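FOR IMMEDIATE RELEASE
7/13/20

Hutsuliak Opens Its Suturing Practice Room to Evening Learners

VORNINE — Hutsuliak, the surgical skills school on the second floor of the old Plaleo building, is very happy to announce that its suturing practice room will now stay open into the evening, so that residents, nursing staff and veterinary trainees who spend their days on the wards can come in afterward and put in the patient, repetitive work that good stitching asks of anyone.

The evening program, which is called Flaltimia, runs for six weeks at a time and is built almost entirely around one task: closing a short, straight incision in a block of practice tissue with a row of single knotted stitches. It sounds like a small thing, and in a way it is, but our instructors have watched a great many people sit down to it over the years, and they will tell you there is plenty in it to fill six weeks and then some.

"People come to us wanting to go fast," said Iara Insaurralde, who directs the program. "I understand that, I was the same! But I would so much prefer to see a learner place two knots well, look at them for a while, and then decide where the third one belongs. The edges of the wound should meet without being squeezed. If you pull too hard the tissue puckers, and if you don't pull enough the gap stays open, and the only way to get a feeling for the difference is to do it again and again until your hands know."

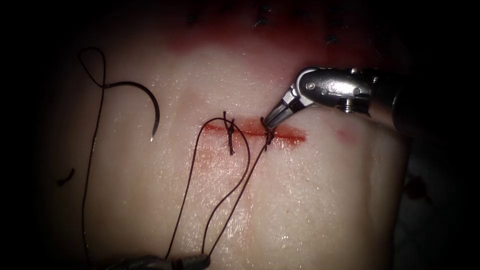 Thread handling takes up most of the second and third weeks. Learners are taught to leave themselves enough length to work with, to keep the loose strands away from the knot they are tying, and to trim the ends so they are short but still easy to find when the time comes to take them out. Dark thread is used throughout the beginning weeks — it shows up nicely against pale tissue, and an uneven row has nowhere to hide.

Yaryna Antoniuk, the lead instructor, has also rewritten the course workbook, which now runs to 80 pages and includes room for learners to sketch their own stitches and note what they would change. She asks everyone to keep theirs from the first evening to the last.

Enrollment for the first group is limited to 100 learners, divided among small sessions, and a second group will begin in December. Tissue, thread and workbooks are included in the fee. Those wishing to sign up may stop by the front desk or call the Hutsuliak office at extension 3923.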